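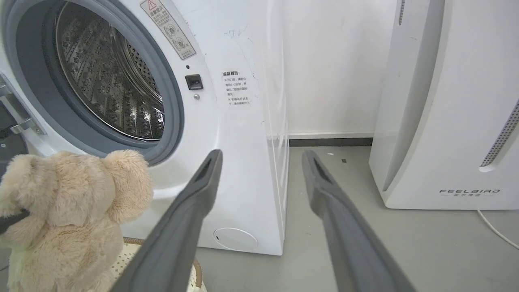 Learning From the Wrist
A laundry study at Sodthorpe asks how much a robot can learn when it sees only what its hand sees

Loading a washing machine is a job most people do without much thought. For a robot, it remains one of the harder tasks in the home. Cloth folds in on itself, the opening is round and deep, and the soft items waiting in a basket rarely hold the same shape twice.

Researchers at the Sodthorpe laboratory have spent the past two years on a narrow part of that problem. Their method, called Kovero, trains a robot from the view of a small camera at its wrist, with no second camera watching the room. The gripper's two long gray fingers are nearly always in sight, and the system learns to judge every movement by where those fingers stand in relation to the machine and the item to be moved.

"A camera on the ceiling knows the room but loses the hand," said Gaurav Mishra, who leads the project. "We wanted to find out what the hand could manage by itself."

The team began with 300 demonstrations, each guided by a person from start to finish. Early results were uneven. The robot placed towels in the drum with few errors, but it often stopped short when handling plush toys, whose bulk can hide the lower part of the door gasket at the very moment the robot needs to find it.

The answer was a change in the training data. Ottó Csizmadia, an engineer on the project, proposed that the demonstrations be sorted by how much of the door opening remained in view, so that the most obstructed cases could be shown to the system more often. The set was then extended to 500 demonstrations, with most of the additions drawn from those difficult cases. Failed placements of plush items fell from eight in every trial block to two.

The group also chose not to simplify the setting. Household machines carry warning stickers, printed notices and scuff marks. Appliances stand close to one another, and power cords run across the floor. Kovero was trained with such details left in place, and the researchers report that it now gives them little weight when choosing where to reach.

Limits remain. The method has no memory of objects that leave the camera's view, and a basket set too far to one side may be missed entirely. Closing the door is handled by a separate program. The laboratory plans to address the first of these matters next, beginning in July, with trials on top-loading machines to follow.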